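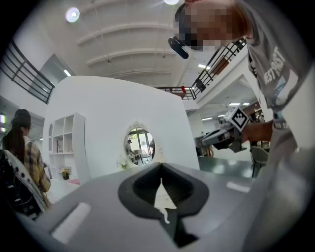
According to one visitor's entry in the comment book, the Paleck open day was the first time the words "robot training" had meant anything to him, as he had always pictured programmers typing. The Paleck open day is a public event held each November at the Paleck hall in Gwynne, where the robotics firm Funov shows how handling data is gathered for household robots.

Background

Funov began the event after requests from local schools. The first one drew 400 people, and a later edition reached 2,000 over a single Sunday. Entry is free, but places at the demonstrations are booked ahead.

Format

Each demonstration runs for 45 minutes and takes up to 14 visitors. Operators work with hand-held grippers, one to each hand, fitted with cubes printed in black-and-white marker patterns. Some also wear a device on the head. The room is furnished in part like a home, with a large ornate mirror, open shelves and a white vanity tabletop set with flowers.

Visitors watch first and may then try a gripper themselves. Beginners tend to squeeze too hard and move too fast — staff ask them to slow down and repeat the same small task several times. A talk on the mezzanine covers how recordings are sorted and labelled before they are used to train a robot arm.
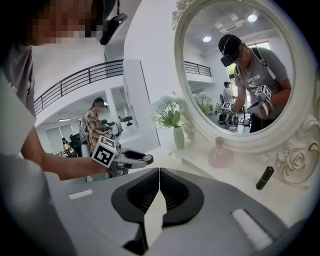

Does a visitor need any technical background to take part? Most people who book have none, and the staff explain each step as they go.

Vellitz program

The Vellitz program is a shorter version for secondary students, run on the morning before the public sessions. Students work in pairs and compare their recordings on a screen. Teachers receive a booklet of classroom exercises.

Reception

Comments have been mostly favourable. The usual complaint concerns noise, as the hall has a hard floor and several groups talk at once. Funov later moved the talk to a separate time slot — a change that also shortened the queue at the stairs.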